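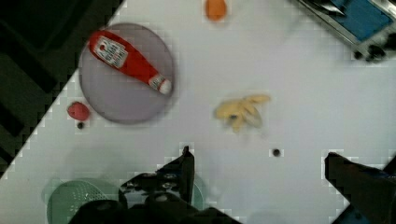 About Rotelport

Rotelport is a cooking school and supper kitchen in Bevent. We teach adults and teenagers to make ordinary meals at home, and on class nights we sell what comes out of the ovens at the front counter.

The school was started by Danica Kadlec, who had cooked in hospital and hotel kitchens before she began giving lessons out of her own apartment. When the apartment got too small she rented the ground floor of the old Zalta shoe store. The sign is still painted on the side wall, and people giving directions still call it the Zalta building. Parking is behind it, off the alley.

Classes

The basic course runs 6 weeks, one evening a week. It covers knives, stocks, eggs, roasting, beans and grains, and a full dinner at the end. No experience is needed. We keep each group to 10 people so that everyone gets a burner.

Single evenings are listed on the calendar by the door and on the classes page. Bread fills up first. The teen class is for ages 13 to 17 and meets after school. Parents don't need to stay, but someone has to sign the form.

All recipes are printed and yours to keep. Aprons are here. Bring closed shoes and a container with a lid.

Who teaches

Danica teaches the basic course and most of the bread. The other 4 instructors work part time and have jobs in local kitchens, so the schedule changes when theirs does. We post changes by noon on the day of class.

Groceries

Vegetables come from the Shabalala farm from spring until frost, and from the wholesale market the rest of the year. Flour is bought by the sack. If you have a food allergy, tell us when you sign up - we share one kitchen and can't promise that any dish is free of nuts or wheat.

Counter hours

The counter opens at 5 on class nights and closes at 9, or when the food is gone. Soup is sold by the pint. We take cash and cards.

Refunds are given up to 4 days before a class. After that we can move you to another date if there is room.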